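Checking camera views before you train in a simulated kitchen
by Ye-seo Cha

In this tutorial we set up two cameras for the sink task in Yurt and check them before any policy is trained. You need Yurt with the Jila viewer, and one kitchen file already loaded.

Step 1. Fix the seed. I use 17. Without a fixed seed the layout can change at every reset, and you cannot compare two renders.

Step 2. Render the close camera. Open its view in Jila and look at which parts of the faucet the policy will receive as pixels.
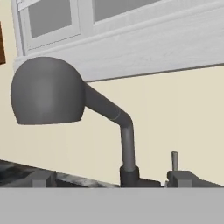
Close camera: the faucet and its lever are in view, the basin is not.

For a task on the lever this view can be enough. For a task inside the sink it is not enough, so do not use it alone. Check also the bottom of your render. If a flat surface covers the lower parts of the fixtures, raise the camera a little and render again.

Step 3. Render the scene camera. It should show the gripper, the basin and the objects on the counter at the same time. 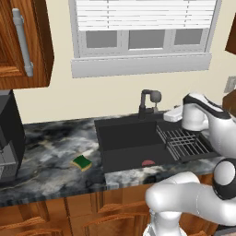
Scene camera: arm at the right, sponge on the counter left of the sink.

Look if the arm hides something the task needs. Small objects in the basin are easy to lose when the image is made smaller, therefore make this check at the training size.

Step 4. Save both camera poses in the task file, with the seed. Then reset, load the file and render again. The views must be the same as before. If they are different, the poses were probably saved relative to the arm base. Change the parent to "world" and repeat from step 2.

Thanks to Ivan Marchuk for correcting step 4.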